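4.2 Coating wear on sheet-metal surfaces

Coating loss was recorded separately from corrosion because the two follow different patterns in indoor storage. Corrosion at the Carkico and Arton sites was confined to cut edges and fastener holes, where the base metal had been exposed during fabrication. Coating loss occurred on broad, flat surfaces and was governed by contact with stored goods.

Each surface was divided into an upper and a lower zone and graded on the Skinner scale, which runs from 0 (coating intact) to 8 (base metal exposed over the full zone). Grading was done by eye under shop lighting, with a second reader for any zone scored 5 or higher. Where the readers disagreed, the higher grade was kept. Surfaces that had been repainted since installation were left out of the analysis — repainting was easy to identify from runs at the seams.

Gloss readings were dropped after the December survey. The meter requires a flat contact area, and scratched floors gave values that could not be repeated on the same spot. Scratch density was then graded in the same manner as coating loss, with floors and walls reported separately.

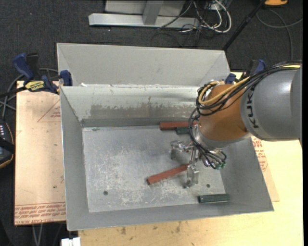

Figure 2. Gray sheet-metal bin with four bars on the floor. Upper part of the back inner wall pale and shiny; paint worn away below.

Wear on vertical surfaces was seldom uniform with height. Walls tended to lose paint in a horizontal band at the level where stock makes contact, and the coating higher up kept most of its original finish. The back inner wall in Figure 2 has this form, with an uneven brownish-gray band under paint that is still shiny. Scratches on the floor of the same bin are densest toward the center and lower left. A single grade for the whole wall would hide such a difference, and for this reason the zone grades were not averaged.

Floors were not included in the repaint schedule proposed by Lukumay, which applies to walls only. Floor grades are listed with the site data and are not discussed further in this section.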